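Section 4. Preparing and Running the Open Day Demonstration

This section covers the visitor demonstration of the Stutimura simulated work cell. It assumes that the software has been installed as described in Section 2 and that the presenter has run through the program at least once without visitors. For access to the demonstration room, contact Kinga Tóth at the Ramberg front desk.

4.1 Before visitors arrive

1. Switch on the demonstration computer, then the wall screen. If the wall screen is switched on first, it may come up at the wrong resolution.

2. Log in with the account named "visitor". Do not use your own account. Mail notices from personal accounts show up on the wall screen.

3. Start Stutimura and wait for the status line to read "Ready". This can take up to 2 minutes after a restart.

4. Open the Programs menu and choose program 34. The name "Open Day – short" appears in the title bar.

5. Set the playback speed to 50 percent. Full speed is hard to follow from the back row.

6. Run the program once from start to finish. Watch the message list on the left for red entries.

Note: Program 266 is the long version. It has the same opening but includes the sorting task, and it is meant for school groups that have booked a full hour. Ask Danish Dogar before using it, as it needs the second license.

Caution: Do not install updates on the day of a demonstration. If the update window opens, choose "Remind me later".

4.2 Choosing a view

Stutimura has three views that are useful in front of an audience. Room view shows the whole cell and is the best one to begin with. Side view is good for explaining how far the arm can reach. Gripper view follows the gripper at close range and shows the fingers against the work surface.

To change the view, press F5, F6, or F7. The change takes effect at once and does not stop the program.

Most groups ask to see the gripper early on. Let them see one full cycle in Room view first, then pause with the space bar and press F7.

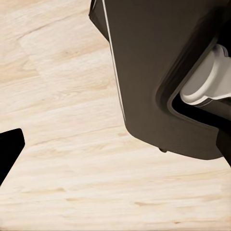 Stay in Gripper view for as long as people have questions. While the program is paused you can hold down the right mouse button and drag to turn the view. Turn it slowly. On a screen of this size, quick movements make some visitors feel unwell.

To return to the starting angle, press Home. To continue the program, press the space bar again.

Note: If you turn the view so far that a part of the gripper fills the whole screen, the mouse pointer can be hard to find. Press Home and start over.

4.3 Letting visitors take control

Visitors may operate the simulated gripper with the hand controller on the front table. One person at a time.

1. Pause the program.

2. Choose Manual from the Mode menu. The border of the window turns orange.

3. Set the opening speed to 200. Higher values are allowed by the software but make the fingers difficult to stop where you want them.

4. Hand over the controller and explain the two buttons. The left button opens the fingers and the right button closes them. The stick moves the gripper as a whole.

5. Let the visitor practice over the bare work surface before loading any parts.

6. When they are comfortable, choose Load Part and then Block.

Caution: The controller cable runs across the floor between the table and the computer. Check that the cable cover is in place before you let anyone come forward.

If a visitor drives the gripper down into the work surface, the program stops and shows the message "Contact limit". Nothing is damaged. Press Reset, wait for the gripper to return to its raised position, and carry on. Children tend to do this on purpose once they have seen it happen, so keep the Reset key within reach.

4.4 Common questions

How close is the simulation to the real machine? The movements and limits are taken from the machine in the Dakach workshop. Surface colors and lighting are chosen for visibility and should not be relied on.

Can we see the real machine? Only on the workshop tour, which leaves from the main entrance. Lajos Vörös keeps the sign-up sheet.

Can the program be used at home? Not at present. Schools may write to Norbert Szalai about a classroom copy.

4.5 Closing down

1. Return to Automatic mode. The orange border disappears.

2. Choose Program, then Close. Answer No when asked whether to save changes. Saving will overwrite the starting position for the next presenter.

3. Unplug the hand controller and put it back in the drawer marked Trnka.

4. Log out of the visitor account and switch off the wall screen. Leave the computer on for the overnight backup.

5. Fill in the demonstration log with the group name, the program used, and any messages that appeared in red.

Report faults to Dénes Takács, with the time and the exact wording of the message. A photo of the wall screen is fine if you are in a hurry.

Section last revised 6/9/23. Key assignments F5 to F7 replace the older number keys, which no longer work.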